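Bamidach Handheld Gripper Recordings: Data Card and Rules of Practice

Maintained by the Mamani Data Office, Grunville

Scope

This card covers the Bamidach collection of tabletop handling recordings made with hand-held gripper tools. It sets out what the collection contains, how recordings are to be made, and what users agree to when they download it. Sites that contribute recordings are bound by sections 2 through 4. Users of the data are bound by section 5.

1. Contents

The current release holds 3000 episodes. Of these, 1248 were recorded in shared offices and meeting rooms, and the remainder in homes and workshops. A further 267 episodes were withdrawn during review and are listed by number in the file withdrawn.txt. Withdrawn numbers are not reused.

Each episode consists of one video, one track of finger opening width, one track of tool pose, and a short written task line. Task lines are in plain English and name the object handled, for example "pick up the mouse and set it down on the pad."

2. Before recording

2.1 The site lead must have written permission to record in the room. Permission from a building manager does not replace permission from the people who work there.

2.2 Fingers are to be checked for cracked ribs, loose contact pads and missing screws. A tool with any of these faults is tagged and taken out of service until repaired.

2.3 The opening width is calibrated at the start of each session with the Zititz gauge block. The reading is entered in the session log. A session with no reading cannot be submitted.

2.4 Paper mail, badges, prescription labels and unlocked screens are removed or covered. Ordinary household and office items may stay where they are.

3. During recording

3.1 One operator, one tool, one task. Bystanders should be told that recording is in progress and offered the chance to step out.

3.2 The object must be closed on squarely and without excess force. Operators should stop if the object bends, creaks or slips twice in the same episode.

3.3 Glass, blades, open liquids and anything hot are outside the scope of this collection.
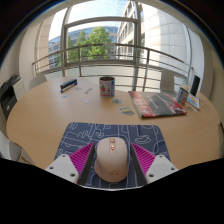 3.4 Tables are not to be cleared for recording. The collection is meant to represent surfaces as people keep them, and episodes from bare test benches are held in a separate set. A mouse pad with a computer mouse between the fingers may share its table with cans, a large flat book or boxed set and small loose pieces, and such an arrangement meets this rule. The operator should still confirm that the path of the tool is free of anything that could be knocked to the floor.

3.5 Windows may be left uncovered. Where a street or a neighboring building is in view, the reviewer checks the episode for readable signs, license plates and faces before release.

4. Review

Every episode is watched in full by a reviewer who did not record it. The reviewer may accept, return or withdraw. Returned episodes carry a reason code – see codes.txt – and may be submitted again once. Reviewers do not edit task lines; a wrong task line is a reason for return.

5. Terms of use

The data may be used for research and teaching. Users may not attempt to identify any person, home or workplace. Published results should state the release number and whether the withdrawn list was applied. Copies held after a withdrawal notice must be updated within one month.

6. Known limits

Right-handed operators are overrepresented. Pose tracks from older tools show drift in long episodes, and these are marked in the index with the letter D.

7. Changes in this release

Rule 2.3 now applies to all sites. Reason codes 11 and 12 were merged. The July recordings from the Grunville workshop were added.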